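Selura — open positions and paid sessions

Demonstration operators for household tasks (part-time, on site)

Posted Monday, October 6, 2025
Contact: Lena Stępień, operator team

Selura is looking for 10 people to join our demonstration team from January. Our operators show everyday tasks by hand, and the recordings are used to train robot arms. You do not need a technical background. We need people who can work calmly with their hands and repeat a small task many times without losing attention.

The work

You sit or stand at a table and do household tasks while holding one gripper in each hand. Typical tasks are moving a pan by its handle, putting cups on a shelf, folding small towels and opening boxes. One demonstration is often shorter than a minute. After each one you put the objects back to the start position, press the pedal and begin again. On a normal shift an operator records 200 demonstrations, divided over several tasks.

On two afternoons per week a part of the team works with remote control in place of the hand-held grippers. For this we give separate training, and it is not required that you have tried it before.

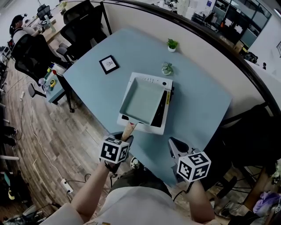
Pan handle task, with the left gripper closed on the handle and the right one open.

The grippers are not heavy, but after an hour you will feel them in the wrists. For this reason we change tasks often, and there is a break of 15 minutes in every hour. Please tell us before the trial shift if you have had a wrist or shoulder injury.

Who we are looking for

You are 18 years or older and allowed to work here. You can come for at least 3 shifts per week, four hours each, between 8.00 and 18.00. You can follow written instructions in English. The quality of your English is otherwise not important; we are a mixed group and most of us speak it as a second language. Left-handed applicants are very welcome — we have too few of them at present.

Experience from a kitchen, a workshop, sewing or care work is useful. Please mention it, also if it was unpaid.

What we offer

Paid training of two days with Thabiso Van Wyk, a fixed hourly wage which is the same for all operators, and travel costs by public transport. You are paid for the time and not per recording, so a demonstration that fails costs you nothing. Failed ones should be marked, not deleted.

How to apply

Send a short letter (half a page is enough) and the days you are free to Lena Stępień, with the reference 967 in the subject line. A CV is optional. We invite applicants to a trial shift of two hours, which is also paid. Questions about the tasks or the equipment can be sent to Harish D'Souza.

All applications get an answer, also the negative ones.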